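How to sort a big box of mixed toy bricks without losing a weekend

Last winter we bought a used lot of building bricks from a family in the next street. It was one large moving box, and when I put it on the bathroom scale it was 20 kilos. Everything was inside: bricks, wheels, little windows, pencil stubs, one sock. I made many mistakes with that box, so I write down the method that I use now. It works also for a small box, only faster.

What you need

A flat bed sheet in one light color
Two or three shallow bins for the first sort
Small containers for the final sort
A kitchen strainer with big holes
A mesh laundry bag with zipper
Mild dish soap
Masking tape and a marker

You don't need to buy special organizers at the beginning. I did this and I regret it. I ordered a Zallow drawer cabinet before I knew what was in the box, and half of the drawers were too narrow for the long plates. Sort first, measure after, and then buy.

Step 1. Take out what is not a brick

Spread the sheet on the floor and pour out a part of the box, a layer as thick as one hand. Do not pour everything. Remove the coins, hair, batteries, broken pieces and parts of other toys. If you find a battery that has leaked, put it apart in a small bag and wash your hands before you continue.

Keep a separate cup for things you cannot identify. Many of them will make sense later. My cup had a strange gray ring in it for one month, and then I found the crane where it belongs.

Step 2. Wash

Put the bricks in the mesh bag, fill the bag only halfway and close it well. Move it around in a bucket with lukewarm water and a few drops of soap, then leave it for 20 minutes. Rinse two times. Please do not use very hot water, the plastic can change its form.

Pieces with stickers, electric parts and anything with metal should not go in the bucket. Clean these with a damp cloth.

For drying, lay the bricks on a towel with the open side down. Turn them over in the evening. In December my bricks needed two days to dry, because the room was cold. A small fan helps a lot. Do not store them before they are dry inside the tubes, otherwise after some weeks there is a smell.

Step 3. Decide your system before you touch the bricks

This is the step which people jump over. There are two main ways, by color and by shape.

Sorting by color is quick and looks pretty. A child of four can do it and will enjoy it. It is good when the bricks are mostly simple ones and when several children build together.

Sorting by shape is slower, but later the building is much easier. The eye finds a red piece between blue pieces very quickly. To find a small black piece in a bin full of other black pieces takes a long time.

My advice is to look at the size of your collection. Under 200 pieces, use color and be happy. Over this number, use shape for the common pieces, and keep color only for the large basic bricks.

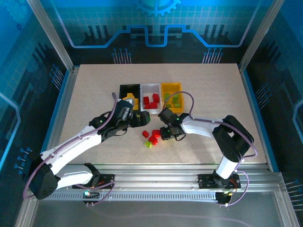

A reader, Weerasinghe, wrote to me that for her family color was a mistake from the first day: her sons built quickly, but at cleaning time they argued whether dark orange goes with the red or with the brown, and in the end she mixed everything again and started with shapes. I understand this very well. If you stay with color, make few groups and write on the tape exactly which colors belong together. "Red, dark red, pink" is a good label. "Warm colors" is a bad one.

Step 4. The rough sort

Make only five groups at first: bricks, flat plates, wheels and axles, people and animals, and all the rest. Take one handful and finish it before you take the next. I used to search the whole sheet for wheels, then the whole sheet for plates, and it was much slower.

Stop after 45 minutes. When you are tired you begin to throw things in the wrong bin, and you will do this work twice.

The strainer is for the bottom of the box. Shake it over a tray and the tiny pieces fall through together with the dust.

Step 5. The fine sort

Now take one group and divide it. For bricks I go by width: one row of studs, two rows, and bigger. If a container becomes full, divide it again. If a container has only a few pieces after the whole work, join it with its neighbor.

Step 6. Storage

Low and wide is better than deep, because children turn over a deep box to see the bottom. I use Finesora trays with lids that can stand one on top of the other. A friend prefers the Dekent boxes, which have a handle but are less stable when stacked. Clean food containers do the same job.

Put the label on the front side and also on the lid - lids walk away. For small children, tape one real piece on the front in place of a word.

How to keep it in order

Have one open tray called "not sorted". Everything from the floor goes there in the evening, and once in a month you sort this tray only. Finished models can stay on a shelf until somebody needs the pieces.

My box had 1227 pieces in the brick group when I finally counted that group for selling the doubles. The doubles went into freezer bags, one shape in each bag, with the number written on the outside.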